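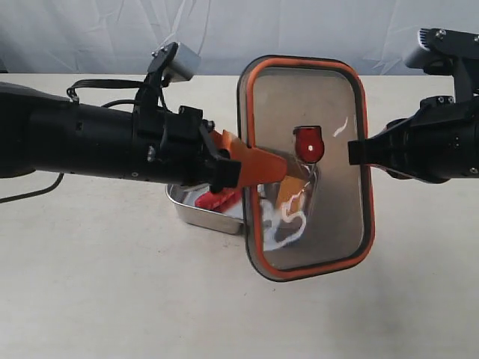

A clear lid for a rectangular container.

The case for giving food away in the good dishes

18 Sep 2020

My grandmother had a rule about food that left her house, and the rule was that it went out in something worth bringing back. When a neighbor on Landry Street had a baby or a funeral or just a bad week, over went the casserole in the heavy blue dish, with her name on a strip of tape on the bottom, and everybody understood that the dish would come home again in its own good time. Usually it came home with something in it, a few plums or half a coffee cake, and then of course my grandmother owed them one, and off the whole business went again.

I have been thinking about that dish a great deal lately. Since April we have been doing a lot of leaving things on porches in Trallham, and I'm glad of it, I truly am. I have had soup left for me and I have left soup for others. But nearly all of it comes in tubs we are told to keep. "Don't worry about the container!" says the note, and I write the same thing on my own notes, and I've come to believe we are being a little too polite with each other.

I know why we do it. A person with a new baby or a sick husband doesn't need homework, and a borrowed dish can feel like homework. It sits on the counter looking at you. I once kept a pie plate belonging to a lady in Trernby for so long that I started taking the other road into town so as not to pass her house, and when I finally carried it up her steps, pink in the face, she had forgotten she ever owned it. We had a very nice hour on her steps all the same, and I went home with the name of a good roofer and a bag of tomatoes. If she had told me to keep the plate I'd have been spared the guilt, and I'd have missed the hour, and I would gladly take the guilt again.

What bothers me about the tub you needn't return is that it finishes things. I give, you eat, we're square. It's kind and tidy and it leaves no reason to knock. A dish with a name on the bottom leaves the matter open, and most of the friendships I've managed to hold on to over the years have been held together by some matter or other that was left open: a ladder, a library book, a punch bowl that I believe has now lived in 3 different houses and may not belong to any of us.

My sister, who is sensible, tells me I am making a great deal out of crockery. She points out that a good dish costs money and breaks, that plenty of people don't have one to spare, and that a meal in a margarine tub fills the stomach just as well. She's right on every count. When the church supper on Drolodel Lane sent out 90 dinners this spring, nobody sane would have wanted 90 platters chased around the county afterward, and I packed my share into throwaway boxes without a murmur. Feeding a crowd is one thing. I am talking about feeding the people next door, whom we could stand to see a little more of, even if for now it's only a wave from the bottom of the walk.

So I've gone back to tape and a marker. It needn't be blue stoneware. A plain plastic box with a snug lid will do, so long as you'd like it back and say so. I've changed the note, too. It used to tell people to keep the box, and now it says there's no hurry. I have four things out at the moment and two of other people's in my kitchen, one of which I mean to fill with gingerbread and walk down the street this evening, if the rain holds off.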